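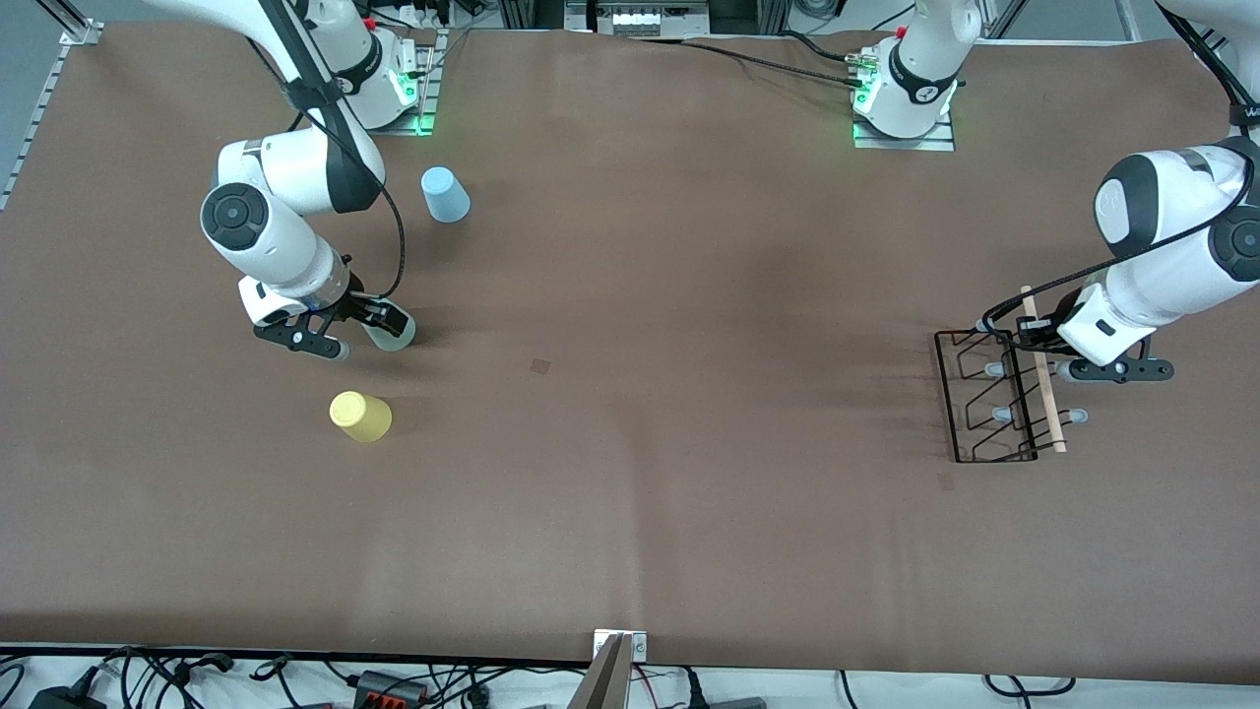 What spacing between the wires is right for a rack that has to hold cups?

Narrower than the rim of the smallest cup in use. A cup set upside down then rests on at least two wires and stays level while it drains.

Durden dish rack, black wire
Item 312
Finish: black
Load limit: evenly distributed, see insert
Use: cups, small bowls, saucers
Packed singly, 100 per pallet

Sirix plastic cups
Item 855
Colors: light blue, yellow, translucent green
Material: plastic, unbreakable in normal household use
Capacity: 300 ml to the rim
Sold by the color - mixed cartons on request

Care
Wash cups before first use. Drain upside down. Wipe the rack with a damp cloth and dry it before storing. Do not use scouring pads on the wire.

Ordering
Bralska supplies both items from stock. The rack and cups ship in separate cartons - quote both item numbers on the order. Replacement feet for the rack are listed under Ķēniņš spare parts. Racks from the October delivery take the same feet as earlier ones.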